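Home | About | Meetings | Newsletter | Contact

Utcombe Low Vision and Eye Care Support Group
Minutes, September 9, 2022

I took the minutes again, so if something you said came out sideways, tell me and I'll fix it before the next one. There were 16 of us, two of them new, and we started a bit late as the bus from Skindport was held up. Apologies came in by email from the Vedberg members, who had a clinic day.

Last meeting's minutes. Read out and accepted, with one correction. I had written that the pressure check at the Marinho Eye Clinic is done without drops. It's done with numbing drops, and the puff-of-air one is the one without. Sorry about that. Two people told me so before I'd even sat down!

Money. We have $3,435 in the account after paying for the hall and the large-print handouts. The printing went up again. I asked if anybody minded getting the handouts by email instead and quite a few hands went up (minding, I mean), so we're staying with paper. The yellow paper was much preferred to the white and I'll order more of it.

Talk on glaucoma drops. Our visitor was a nurse from the Marinho clinic, and I thought she was terrific. She had us all practice with a bottle of plain artificial tears. Head back, pull the lower lid down to make a pocket, look up, one drop, then close the eye gently and press a finger by the nose for a minute or two. I've been blinking mine straight out for years, so that was me told. If you use more than one kind, leave at least 5 minutes between them – she was firm on this – and if there's an ointment as well, it goes in last.

There was a long back-and-forth about telling one bottle from another when you can't read the label. Rubber bands came up, one band for morning and two for evening. Someone uses a dab of puffy paint on the lid, and someone else keeps hers in separate mugs. The nurse liked the bands but asked us not to cover the expiration date. We also talked about cap colors, which do tell you something about the type of drop, but she said not to go by color alone, and if your color vision is going it's no help anyway. Strong contrast and a big plain shape are easier for most of us, and that goes for the kitchen shelf as much as the bathroom cabinet.
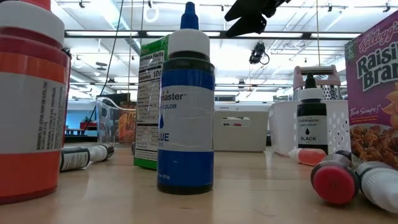 Food coloring bottles, red-orange and blue, with boxes and bins on the table.

Questions for the nurse. Can drops go in with contact lenses in? Usually out first, then wait, but ask, as it depends on the drop. What if you miss one? Put it in when you remember, unless the next is nearly due, and don't double up. Stinging that doesn't settle, or a sore red eye, should be phoned in the same day. I asked about the squeeze gadgets that hold the bottle over your eye and she's going to send me the name of the one they hand out. I'll put it in the newsletter.

Rides to appointments. This took up most of the second half. The Skindport shuttle doesn't run early enough for the first visual field slots, and people are paying for cabs both ways. We agreed I'd write to the clinic and ask if our members could be given later times when they book. If you've been dilated you shouldn't be driving home, so please don't, and put your name on the ride sheet instead. We're still short of drivers on the Vedberg side.

Magnifier library. The lighted stand magnifier is back and has new batteries. The handheld with the blue strap is still missing – check your purses, please! We voted to spend a little on a second desk lamp, the kind with the bendy neck, and I'm to get prices.

Any other business. A member asked if we could have a talk on dry eye, and plenty of us said yes to that. I'll see who's free. There was also a grumble about the coffee, and I've noted it.

Next meeting is in November, same room. Bring your drops list if you'd like it typed up in large print.

3 comments | Share | Print

Sign up for our newsletter. We use cookies to remember your text size. OK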